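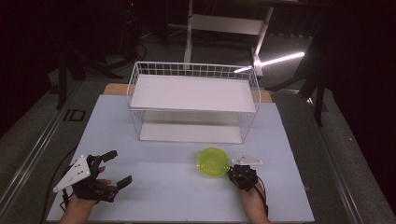

4.2 Small racks and the problem of the second shelf

We turn now to the smaller pieces of kitchen storage, the kind that stand on a table or a counter and can be picked up and moved whenever somebody wants the space for something else. Cupboards and drawers were treated in the section before this one, and readers who have come along with us that far will remember how slowly people change their minds about a cupboard. With a tabletop rack the habits are much looser, and for us that made them a pleasure to study.

Figure 6. Two-level white wire rack with both panels clear, and a translucent yellow-green bowl in front of it on the tabletop.

The rack in Figure 6 is a good specimen of the type. It has an upper level shaped like a shallow basket, with a raised rail at the back, and a lower panel that sits close to the table. The front is open, so a bowl can go in at the bottom without anything on top being disturbed. We had expected this to make the lower level the favorite, at least for bowls, and in our first visits to the Dorkley households we kept looking for it there.

What we found was a good deal messier (and, we think, more interesting). Bowls in daily use went on the upper level in most homes, even when they had to share it with tea towels, lids, or the mail. The lower level filled up with things that were flat, or things that were waiting for a decision. In the Barrios apartments, where counters are short and the table does the work of a counter for much of the day, the lower level often held nothing at all for long stretches, and bowls were simply left standing in front of the rack. Several residents spoke of this spot as a place in its own right. One called it "the porch," and we have borrowed the word ever since, because it fits so nicely.

We asked 12 households to keep a simple diary for 2 weeks in March 2021, noting where a single bowl of their choosing was put down after washing and where it was picked up again. The diaries came back with about 2000 entries between them, many with kind little notes in the margin. The porch turned up again and again, above all in the evening. People who used it did not describe themselves as untidy. They said the bowl would be wanted at breakfast, and that it seemed silly to lift it in only to lift it out.

The Jatum diaries differ on one point, which we take up again in Section 6. There the racks were kept against a wall, with very little table in front, and the lower level came into its own.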